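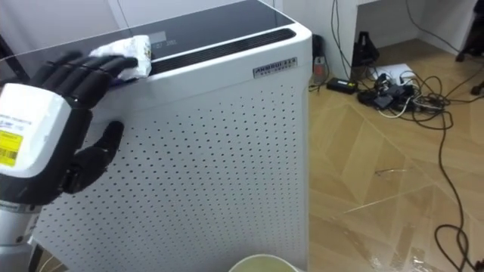 A cloth on top of a white air purifier.

Opinion: Let us open the windows first

I moved to Kundumbridge from Birau, where my grandmother opened every window at seven in the morning, also in December. She did not ask if it was cold. In my present building, 26 apartments share one staircase, and I believe I am the only tenant who still does this. My neighbors tell me that the air is taken care of. They mean that they bought something.

I have nothing against machines that clean the air. My friend Costel Manole has weak lungs and lives beside the main road to Lellumham, and for him such a machine is a serious matter. But many of us bought one the way we buy vitamins, to feel that a duty is done. I paid 800 for mine and in the first year I did not change the filter. I was breathing my good intention.

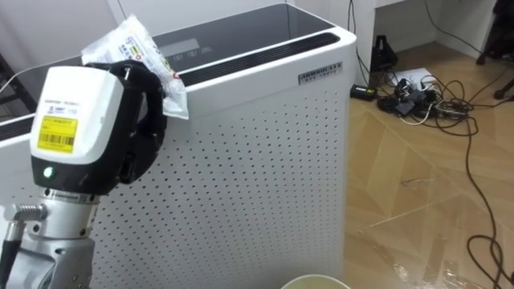
What worries me more is how we now build. In the new houses on Lungu Street the bedroom windows open only the width of a hand. The builder explained to me that this is for safety and for saving heat, and both are fair reasons. Still, a person who pays rent should be allowed to decide when the outside comes in. To hear the street and smell the rain is also a part of living somewhere.

Selim Avcı, my neighbor on the second floor, says I am romantic, and that outside air in our town is nothing to be proud of. He is right on the bad days. Then we should ask the town for fewer trucks at rush hour — a thing we could do together. A filter cleans one room for one family, and after that the family stops asking.

So I would like the town to write into its building rules that every bedroom must have one window which opens fully. It is a small demand. Until then I will keep opening mine at seven, and Selim may keep complaining about the draft on the stairs.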